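Finished Selisside last night

I bought Selisside in 2000 and never got past the flooded mill. Last week I found the disc in a drawer, and it installed without much trouble once I turned the sound card settings down. It took me 19 evenings back then to reach the mill. This time it took two.

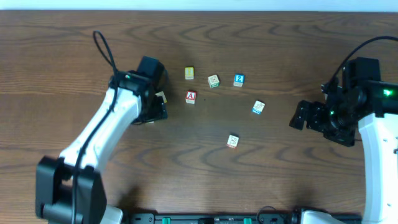 The rest of the game is slower than I expected. You walk between Yaman and the harbor a lot, and the map only shows places you have already visited. I missed the lantern in the chapel and had to load an old save.

The ending is short. I liked it anyway. Next I want to try Nimeo, if I can find a copy.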